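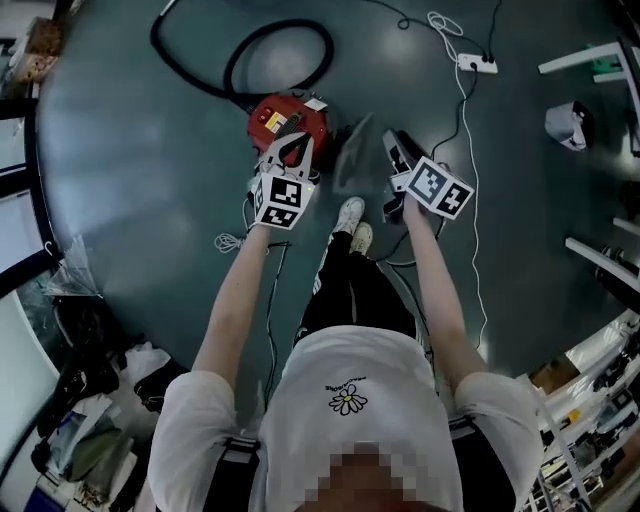

*Red canister cleaner on the teal floor*

## Canister cleaner loses suction after 60 seconds on hard floor

Posted 11/26/20 by Asnakech Bogale

Suction is normal at start-up, then drops and the motor note rises. Bag is a Skultia paper type, fitted in June. The floor is painted concrete and was sanded before painting, so there was a lot of fine dust. Hose is clear: I dropped a coin through it. The fault is the same with the floor head removed. Is this the motor or the filter?

### Answer 1 (56 votes)

A rising note means the motor is short of air. With the hose clear and the head off, the restriction is at the bag or the pre-motor filter. Sanding dust blocks the pores of a paper bag long before it looks full.

1. Unplug the machine and take the bag out.
2. Run it briefly with the pre-motor filter in place and no bag, in clean air only.
3. If suction holds, replace the bag. If it still drops, replace the filter.

Do not wash a paper filter. Foam ones can be rinsed, then left to dry for a full day.

### Answer 2 (3 votes)

Had the same on a Birhane. New bag fixed it.

### Answer 3 (0 votes)

Could be the thermal cut-out. Mine is a Brirkus and it does that.

> Comment: a cut-out stops the motor completely. It would not raise the note.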